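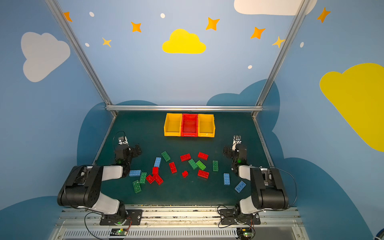

OK so I finally caved and bought the Tapley phone. Thread, because I have opinions and a long train ride.

Background: I've been on the same Civeck for 4 years. Loved it. Cracked the back twice, kept it in a fat rubber case, and by the end it was dying at lunch every single day. It would say 96 percent when I left the house and I'd be begging for a charger by noon.

The Tapley is the mid-range one, NOT the Tapley Plus. The Plus has the bigger screen and the zoom lens and costs way more than I wanted to spend after the holidays. I held it in the store and couldn't reach the top corner with my thumb, so that settled that.

Battery first since you all keep asking. Took it off the charger at 100 yesterday morning, used maps, music, way too much scrolling, one long call with my mom, and I still had juice at bedtime. I almost cried!

Screen is nice. Bright enough outside. The auto brightness is kind of drunk though, it dims itself whenever I'm reading in bed and then blasts me in the face a minute later. Turned it off. 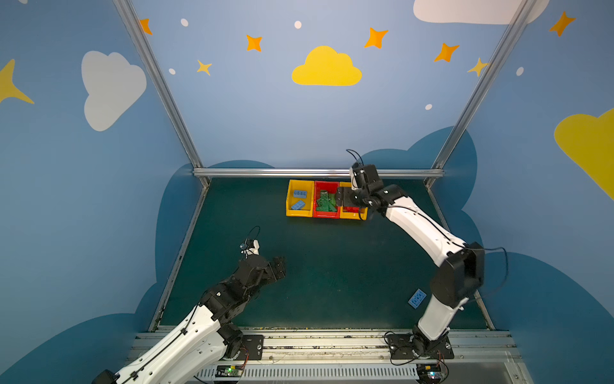
Moving my stuff over took forever. 2473 photos, most of them of the same dog, and the transfer app quit on me halfway. Started it again with both phones plugged in and went to make dinner. It finished sometime during dessert. All the photos made it, my alarms did not, so guess who overslept.

Camera: good in daylight, mushy at night. My old Civeck was worse but not by as much as I hoped. Someone replied that the December update helps with that. I don't have it yet, still says "up to date," ugh.

Things I miss: the headphone jack (yes, still, leave me alone) and the little notification light.

Case people: I ordered the thin Pestesen one. The buttons are stiff but it doesn't add much bulk and it stays put on the car dash.

I got mine from Vultside, they had a trade-in deal going and the page says it ends 12/29/19. They took the Civeck even with the cracked back, just gave me less for it.

Will post some night shots once that update shows up. If anybody knows how to get rid of the news page when you swipe left, please tell me, I keep opening it with my palm.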